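Celton Accessories — Product and Returns Meeting
Minutes, November

Chair: Reginald Dvorak
Also present: Likau (sales), Engelhardt (warehouse), Bala (packing)

1. Previous minutes
Approved with one correction. The figure for cases in stock should read 1,617.

2. Returns
Engelhardt reported 17 silicone cases returned since the last meeting. Most came back with the wrong phone model given on the order. Likau will move the model list higher on the order page.

3. Packing
The old mailers are nearly used up. Bala has 283 left and asked to switch to the flat ones once they are gone. Agreed. The cardboard insert stays for now — Dvorak wants to see a month of orders without it before deciding.

4. Salmon-pink case
Sales asked whether the pink case should stay in the line. It sold 1,178 last season, mostly in the first weeks. Agreed to keep it through spring.

Bala raised the matter of dust. Silicone picks up specks, and they show more on the lighter colors, mainly on the flat inside and along the walls.

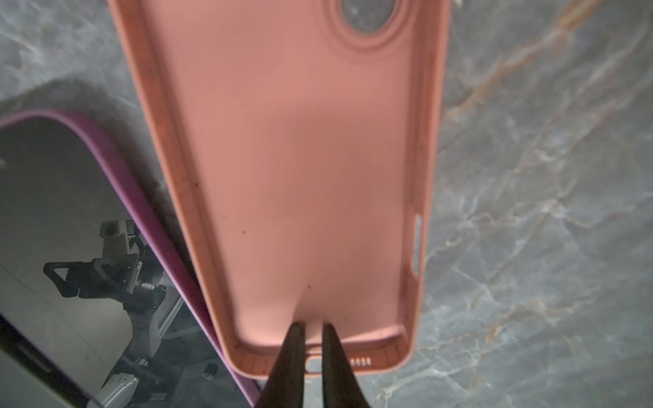

Agreed that each case will be wiped inside with a lint-free cloth before it goes in the bag. The charging-port opening and the row of speaker holes are to be checked at the same time. Engelhardt asked who pays for the cloths. They will come out of the packing budget.

5. Other business
Shelf labels in the back aisle are still wrong. Engelhardt to reprint.

Meeting closed at 4:20 p.m.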